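Trovomari Audience Desk: Frequently Asked Questions

Updated 17 November 2019

How do I get a seat at a recording of the talk show?
Write to the audience desk with your full name and the evening you prefer. Tickets are free. The studio has 200 seats, and for every recording we receive more requests than this, so please give us a second date also.

I have a ticket. Is my seat sure?
Your ticket is for entrance until the doors close. We close them 90 minutes before the recording begins, and after that we give the open seats to the people in the waiting line.

How many tickets can I ask for?
You can ask for 5 in one request. If your group is bigger, write to Wondimu Kumsa at the audience desk and he will look for an evening when you can sit together.

Can my children come?
Guests must be 16 years or older. We ask for a document with a photo at the door, also from the parents.

What should I wear?
Normal clothes are fine. Please do not wear very thin stripes, because they make a strange effect on television. White shirts are also difficult for our lights. A small print on the chest is no problem, but we can ask you to cover a large logo.
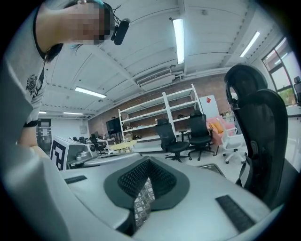
A light gray T-shirt with a small black emblem.

Can I take pictures of the guests?
No. Phones must be switched off and stay in your bag from the moment you sit down. Before the doors open you can take pictures in the lobby as much as you like.

Will I meet the host or the actors?
We can't promise it. Odetti, our warm-up comedian, talks with the audience before the recording, and some guests stay a little while to sign autographs. It depends on their schedule.

Do you tell us who the guests will be?
The names are on the Trovomari page on Monday of the same week. Sometimes an actor is filming and must cancel, and then we have another guest. In October this happened with the whole Irkach cast evening. Tickets stay valid for the new program.

How do I arrive at the studio?
Take the tram to Verbeke and use the side entrance, next to the bicycle parking. There is no parking for cars of the audience.

When can I see myself on television?
The show is normally broadcast on the next evening. We can't send copies of the program, and we don't know before the editing which parts of the audience will be seen.

My question is not here.
Please write to the audience desk. We answer all letters, but after a very famous guest it can take us a week.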